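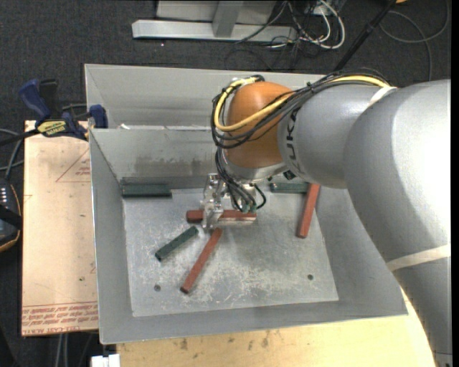 News > Software > Personal finance

Skurnent adds overpayment modelling to its loan calculator
June — by Nathalie Bosman
Reading time: 2 minutes

Skurnent has released version 2 of Anex, its repayment calculator for phones and tablets. The update lets users enter irregular overpayments against a loan and see the effect on both the term and the total interest charged.

The earlier version accepted a single fixed monthly overpayment. Version 2 takes a separate amount for any month of the term, entered by hand or read from a spreadsheet. Each entry can be set to shorten the term or to lower the later instalments, as lenders treat the two cases differently.

In the sample loan supplied with the app, an extra payment of 800 pounds in the first year cuts the total interest by 2,724 pounds over the full term. The saving is worked out on a fixed rate and takes no account of early repayment charges, which must be entered on a separate screen.

Interest can now be calculated daily or monthly. Daily calculation was the most common request from users, according to Thijs Hermans, who leads development at the firm's office in Pluncombe. "The monthly figure was right for the loans we started with," he said. "A good many lenders charge by the day, and the difference shows up once payments fall on odd dates."

Rounding has also changed. Anex previously rounded the balance to the nearest penny at each step — a method that could leave a small sum outstanding after the final instalment. Balances are now held at full precision and rounded for display only. Saved loans are recalculated when first opened, so some totals may differ slightly from those shown before.

Mieke Nijs, who runs testing, said the new code had been checked against 115 repayment schedules, including loans with payment holidays and changes of rate part-way through the term.

Files saved in Manalo, the firm's older desktop program, can be imported, although notes attached to individual payments are dropped. The update is free to existing users. A version with joint accounts is planned, with no release date set.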